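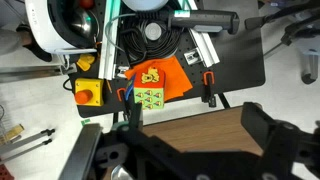

Washing secondhand baby and toddler toys is one of those jobs I put off for years, mostly by telling myself that a quick wipe on the sleeve was good enough. Then our little toy swap in Itley grew from a single shelf to a whole room, and I had to come up with a proper way of doing it. The first thing I learned is to sort before you fill the sink. Anything with a printed face goes in its own pile, like the toy board with the yellow cartoon bear on the red part and the rows of little cone-shaped pictures on the green part underneath, and it gets a damp cloth and never a soak. Prints are fussier than they look. I have rubbed the nose off a very nice rabbit and I still think about it.

Print this page | E-mail to a friend

What you will need

A dishpan or a clean sink, mild dish soap, white vinegar, an old soft toothbrush, cotton swabs, a stack of cloths you don't mind staining (I cut up old pillowcases), a small screwdriver for battery doors, and a couple of big towels for drying. A mesh bag is handy for the washing machine. You do not need anything fancy. I was given a bottle of Cuvix toy spray once and it smelled lovely, but I went back to dish soap when it ran out and haven't missed it.

Step 1. Sort into piles

I make four piles on the kitchen table: solid plastic with no holes, anything with batteries or wires, printed boards and cardboard, and soft toys. Wood goes with the printed things, as it wants the same gentle treatment. Take your time here and look each toy over while it's in your hand. Cracks, loose eyes, peeling paint, or a battery door that won't stay shut all mean the toy goes no further.

Step 2. Solid plastic

This is the easy pile, so do it first and feel good about yourself. Fill the dishpan with warm water and a squirt of dish soap, drop the toys in, and leave them for 20 minutes while you do something else. Then go over the seams with the toothbrush, rinse well under the tap, and set everything on a towel. Bath toys with a squirt hole are the exception – if you squeeze one and black specks come out, please just let it go.

Step 3. Anything with batteries

Switch it off and take the batteries out before you wet anything. Wring your cloth until it no longer drips, then wipe the outside, working from the top down. For the cracks around buttons and speaker holes I use a cotton swab that is barely damp. If there is a chalky crust inside the battery compartment, put on gloves, touch it with a swab dipped in vinegar, and dry it straight away with a clean one. Leave the door off overnight so the inside can air, and try the toy with fresh batteries in the morning. I'd say most of ours come back to life, usually at full volume and usually before coffee!

Step 4. Printed boards, cardboard and wood

Start with a dry cloth to lift the dust. Next, mix 2 drops of dish soap into a cup of water, dip just the corner of a cloth, and try it on the back or on some spot that won't show. If color comes off, stop there and stay with the dry cloth. If it doesn't, wipe in small circles and dry each section as you go. For sticker goo, a dab of cooking oil left to sit a while will loosen it, and a little soapy water takes the oil off again. Keep oil away from bare cardboard, where it leaves a mark for good.

Step 5. Soft toys

Read the tag first. If it's machine washable, put it in the mesh bag (a knotted pillowcase works too), use cold water and the gentle cycle, and let it dry on a towel near a window. Long-haired ones like a brushing while they are still a bit damp. Anything with a music box inside gets a surface wipe only, and yes, I learned that with a singing lamb.

Step 6. Drying and storing

Let everything dry longer than you think it needs. I turn the toys over at bedtime and put them away the next day, in open baskets and not in bags, so no damp gets trapped. Sets with lots of pieces go into a zip bag inside the basket once they are fully dry, with a slip of paper saying how many pieces there should be.

Share (55) | Comments (20)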